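The Safe Kitchen Robot Is Safe on Paper

Every few months another set of rules for household robots lands in my inbox, and every few months I read it with a pencil and end up annoyed. The latest is the Tindall code, a voluntary standard for machines that work in home kitchens. The town of Jastville wants to use it for the assisted apartments at Westgate, so for once it matters what the thing says.

It says a lot. There are 14 sections. There is a section on labels and a section on the wording of the labels. There is a long passage on who may press the stop button, and whether a guest counts as a user. What I could not find, on two full readings, was a plain statement of how much of the testing has to happen in a kitchen with running water in it.

The answer, when you dig through the annex, is very little. A maker must complete 480 trial runs. All but 50 of them may be done in simulation. The remaining 50 must be done "in a representative physical environment," and the code lets the maker decide what that is.

I have nothing against simulation. You would be foolish to swing a new arm around a real sink before trying it on a computer, and the people who build these programs are good at their work. My complaint is with the rule writers, who have taken a sensible first step and let it stand in for most of the proof. A simulated kitchen contains what its builders thought to put in it. If they give you a deep basin, a gooseneck faucet and a drainboard, the arm will be tested against a deep basin, a gooseneck faucet and a drainboard. Whether it meets a wet dish towel depends on whether someone modeled a wet dish towel, and soft wet things are a pain to model.

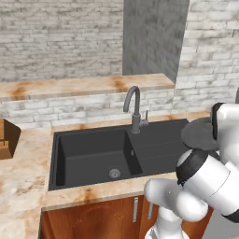
A reader who signed only as Bendik wrote to me after my last column to say that I had this backward. A real test kitchen, Bendik argued, is just as made up as a computer one, because the staff wipe it down each morning and put the same plates in the same rack, while a simulated one can be changed a thousand ways overnight at no cost. Bendik would sooner trust a machine that had seen a thousand odd sinks on a screen than one that had seen a single tidy sink in a lab.

It's a fair point and I have chewed on it for a while. I'd accept it if the code asked for the thousand odd sinks. It doesn't. Section 6 requires the simulated runs to be "varied as appropriate," and that is all it requires. A maker could run the same counter and the same basin over and over, move a plate an inch to the left between runs, and file the lot. Perhaps no decent firm would. Then it costs them nothing to have the rule spelled out.

Here is what I would ask Jastville to add before anyone signs. Publish the simulated kitchens, all of them, so that an outsider can see what the arm was up against. State what was left out — water, steam, grease, people's hands — in words a tenant can follow. Count failed runs and print the number. And hold some of the physical tests in the Westgate apartments themselves, with the tenants' own dishes, at six in the evening when the stove is on and someone is trying to get past to the refrigerator.

I'm told this would slow things down. The code's supporters like to say that older tenants are waiting for help now, and that a fussy standard keeps it from them. I take that seriously; my own mother could have used a hand with the heavy pots. But she would also have asked who tried the thing out, and where, and she would not have been satisfied with "varied as appropriate."

The comment period runs through April. The form is on the town website, under Housing, and it has a box for remarks on the annex. Use that box. The annex is where the numbers are.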